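Old desktop, memory removed or not, won't start – where do I begin?

Kiler
Posted October 7, 2023

I got an old office tower secondhand back in July and finally opened it up this week. I want to turn it into a machine for my kid's homework and maybe a few old games. I paid 70 dollars for it, so I'm not heartbroken if it's a dud, but I'd love to get it going!

When I press the power button the fans spin and then I get three beeps and a black screen. I've pulled the memory out and put it back more times than I can remember. I also wiped the dust off the processor lid with a dry cloth, which my brother says was a mistake (was it?).

The inside, with the side panel off:
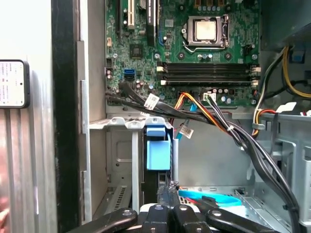
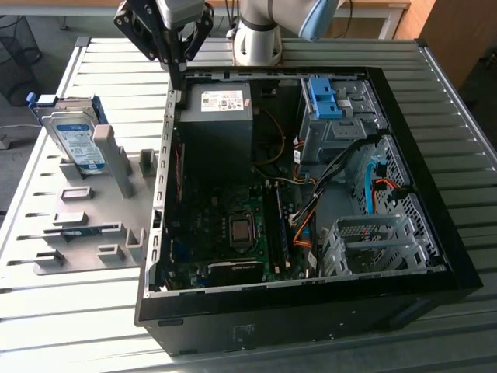

My other worry is the cables. I didn't take any notes before I started poking around and now I can't tell which ones matter. Do the SATA ports have an order? And can I test with just one stick of memory, or does it need two? I have 32 dollars left in the budget, so please don't tell me to buy a new board.

Cyril Hulme

Wiping the lid is fine. Running it with no cooler on top is not, so please don't press that button again until there's a heatsink on there with fresh paste – a pea-sized dab in the middle. It can overheat in seconds.

One stick is plenty for testing. Push both latches open, line up the notch, and press down on each end until the latches click shut by themselves. If you have to force it, it's backward. Try the same stick in each slot, one at a time, with the power cord out while you swap. Beep codes depend on who made the board, so look up the model number printed on it. On a lot of boards three beeps does mean memory.

For SATA, put the drive with the operating system on the lowest numbered port. It'll usually boot from any of them, but that keeps things simple. And take a picture before you unplug anything else!

Parsons

I had the same beeps on mine and it was dirty contacts. Pencil eraser on the gold part, very gently, then brush off the crumbs. Worked for me for 9 more years.

Skoltedness

check the little coin battery too, they die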